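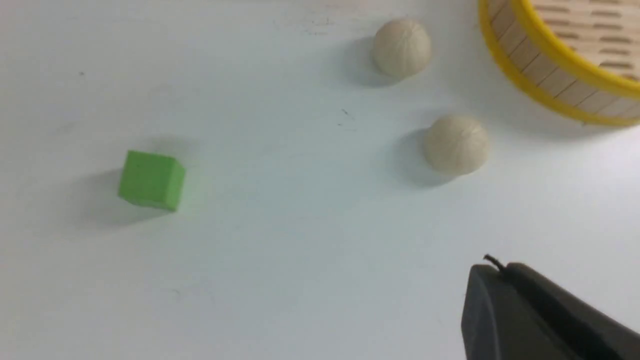
Wrist camera, Kirkley bench: green cube, two cream balls, yellow rim of the basket top right.

Notebooks > Nunham workshop > Kitchen chores > Put-away

May 8, 2021

Table chore again, same question as before: can the arm clear and fill a small table to a standard a person would accept without going over it afterwards. Today was put-away only. Items go into a named container, the container stays where it is, everything else stays where it is. No wiping, no stacking, no lids.

Ran 98 attempts between first power-up and the lunch break. 69 finished with the right item in the right container and nothing else displaced. I am scoring on the same rule as for the shop-floor bins, so an item that lands on a rim and falls in counts, and an item that lands on a rim and falls out does not. Adjoa wanted a third column for "got there but ugly." I have left it out of the total and put a tick beside those in the paper log.

Failures sorted by hand, from the log and the wrist video:

- closed on air, item untouched
- item touched and rolled
- good grip, release too early
- right grip, wrong item
- planner gave up

The second group is the largest. Round things on a smooth table move when the first finger touches them, and the second finger arrives where the item was. The cubes hardly ever do this. Foam against a flat finger is forgiving and I would not draw any conclusion about chores from how well the cubes go.

Approach height was lowered after the first block of runs. That helped the round items and made the container releases worse, as the same offset is used for both. They should never have shared a number. Split them in the config, pick_z and place_z, and the old name is gone, so anybody with a local script that uses it will get an error. Pull before you run.

Layout for the second block: open steamer with the buns in it, lid on the table behind, tangerine to one side, orange cube and striped ball to the other. The request for this layout was to take one item out and set it down clear of everything, which sounds easier than filling and is harder. The fingers have to go down past a wall and come up again without tipping the basket.
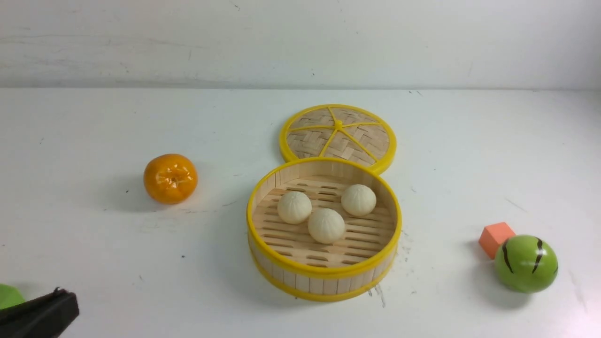

Adjoa Issahaku thinks we are flattering ourselves by calling any of this a chore. Her point, written in the margin of the paper log and repeated at the bench, is that a chore starts with somebody noticing it needs doing. We choose the item, we choose the container, we type the request and we reset the table. What is left for the machine is the middle part, and she says the middle part is what a person does while thinking of something else.

I agree with most of that and have put it here so it doesn't get lost. My answer is that the middle part is still not solved, and if it fails at today's rate it hardly matters who noticed the dirty table. On the shop floor the noticing is already done by the order system. The Eder line doesn't need a machine that decides to tidy. It needs one that puts the part in the tray every time, and we are well short of that with buns.

Timing. A put-away takes long enough that I can read the log line for the previous one and write the next. The slow part is the pause between seeing and moving, where the planner checks several paths and then mostly picks the first. Kipchumba Tanui cut the number of candidate paths from 500 to 250 late in the morning. No change in the failure groups that I can find, and the pause is visibly shorter. He would like to cut again. I would like to see it run with a container wall in the way first, which is the case the extra paths were meant for.

Speed itself is low priority. A household would put up with slow. It would not put up with a bun on the floor, and it would certainly not put up with having to stand there.

Colour. The green cube and the striped green ball are confused when the request says only "the green one," and a person would ask which. The system never asks. It takes whichever scores higher and goes. With "green ball" or "green cube" in the request it was right each time this morning. I had the two in the same layout on purpose for a few runs, then took the cube away again so the remaining runs would be about grasping.

Fingers are still the Nirkance pair. The inside faces are fine. The pads were cleaned with alcohol before the first run and again before the second block. I can't separate the effect of that from the height change, my own fault for doing both in the same break. To be repeated with one change at a time. 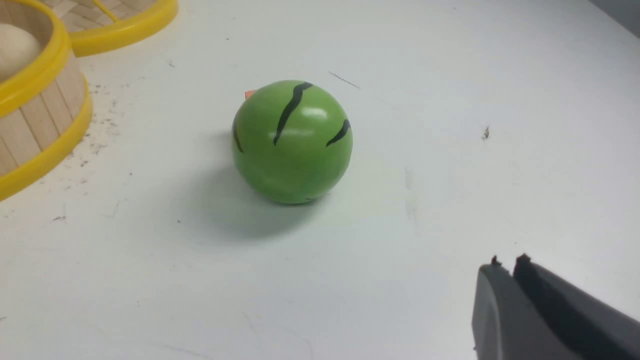
Ball runs were done with the approach turned in steps, first along the line of the basket and then across it. Across is better. Along the line, a missed grasp pushes the ball towards the wall of the basket, and once it is against the wall there is no room for a finger on the far side and the run is over. Across the line a miss sends it into open table and a second try is possible.

Second tries are allowed in the score, one per attempt. This is generous compared with the bin work, where a second try is logged as a fault. For a house I think it is fair. People drop things and pick them up.

Table needs a proper clean. There are specks and scuffs all over it and the depth map shows small false bumps near the base of the basket. I haven't shown that the two are connected. Wipe it down, take a blank depth map, compare, then decide. Also mask out anything lower than a few millimetres while we are at it — Kipchumba has code for this from the tray job.

Notes on the basket itself. The yellow rim is an excellent edge for the vision side and a poor one for the fingers, which slide off it. Slatted floor is no trouble. The buns have pleats on top that come to a small twisted peak, and the grasp model likes the peak far too much. It aims for it, closes on it, and the bun hangs from a bit of surface that cannot hold it. Told it to ignore the top part of anything domed. Crude, but the next few runs gripped lower down and held. 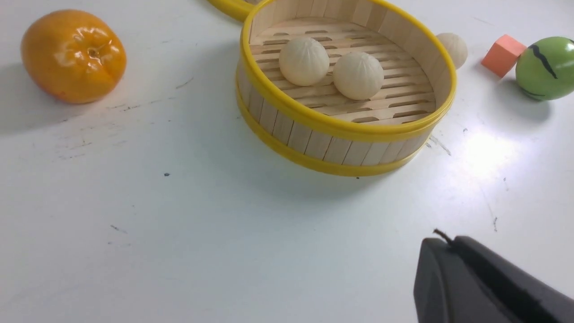 Rule for items that end up leaning on or resting beside a container: scored as outside. There was some discussion of this over lunch. If the request is "put the buns in the steamer" and one is beside it, the job is undone, however close it is. The vision side disagrees with us now and then, as the rim hides the lower half of anything behind it and the overlap looks like "in." The fix is a second look from a different wrist position before the job is called finished. That costs time on every run to catch a small number of false finishes. I would pay it. A machine that reports done when it isn't is worse in a kitchen than one that reports stuck.

Glare: the overhead lamp puts a bright patch on the table for some wrist positions and the cream items lose contrast near it. Try a diffuser before touching exposure.

Where this leaves the question. For one known table, known items, and somebody to type and reset, it does the job more often than not. I would not leave it alone with the room. The shop-floor version, with flat parts and fixed trays, is closer, and I would be willing to put that in front of Eder after the second-look change.

To do, in this order:

- blank depth map on clean table
- pads only, no height change, repeat first block
- height only, repeat first block
- 250 paths with container wall, Kipchumba
- second look before "done"
- request wording: what should it do when two items fit

Adjoa has the paper log until Monday. Raw wrist video is on the bench drive under put-away, not yet copied.

Recent entries
Pad wear on the Nirkance fingers
Tray insertion, Eder parts, second fixture
Why the drawer test was stopped
Towel folding: notes before giving up on corners
Kirkley bench lamp heights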